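4.3 Teaching the planner where not to go

Now for the fun part! Once Piltirov is receiving both wrist streams, you can build a keep-out map and watch the planner start threading its way between the parts.

1. Open Bodero and load the cell file. The status bar should show port 727.

2. Park both arms, then press Capture. Bodero merges the views into one depth map.

3. Mark fixed parts as Solid and cables as Soft. Soft regions get a wider margin, so be generous with them.

4. Set the approach speed to 90 mm/s and run Preview. Drag the slider back and forth; you'll see every planned pose.

5. If the path looks good, press Commit.

Note: Naciri users can import old masks, up to 127 per cell file.

Caution: never commit a map with fewer than 2 views. Shiny metal leaves holes in the depth data, and the planner treats a hole as free space.

Wrist views inside open computer cases:
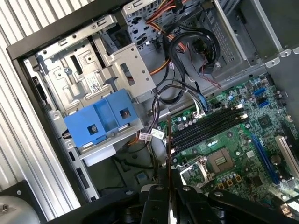
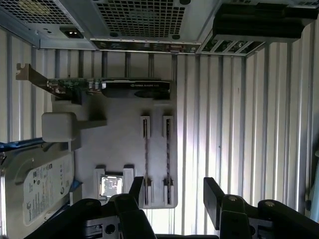 6. Save the map under a new name. Zirport reloads it at the next start, so you can try a bolder margin tomorrow and still go back.

If Preview stalls, halve the map resolution and run it again. Grip force settings are in 4.4.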